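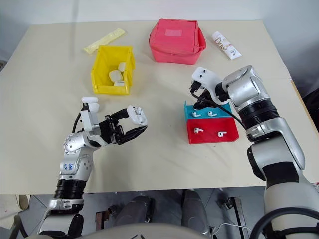
The Irnevura open day at Cernside ran on a Thursday, with the refurbishing rooms open from mid-morning. Groups were limited to 15. Registration took 40 minutes, mainly because visitor badges were being printed one at a time.

Room 2 deals with small audio, chiefly wireless earbuds and their charging cases. The benches have a beige top and are kept fairly clear. Cases wait in an open yellow bin with slanted walls; loose earbuds go on a two-tier tray, teal-blue at the rear and red at the front, with the stems pointing to the side on the lower tier. Tahsin Akanda, who led our group, said the trays had been through several revisions. The earlier ones were too shallow and the buds slid.

Pairing is the slow step. A left bud and a right bud from different sets will fit the same case but may not charge evenly, so each set is kept together by batch sheet — a paper one, to my surprise.
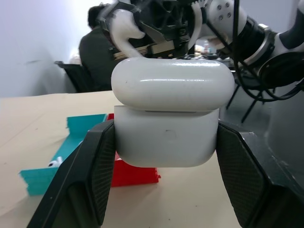
AirPods case, lid closed, with the teal tray behind.

The tray is 3D-printed and the layer lines are easy to see. Akanda gave the print time as 90 minutes. Zerketico supplies the filament.

The Shakya building, where returns are sorted, was shut for rewiring. It should be on the route in July. Parking is behind the main block and was full by eleven.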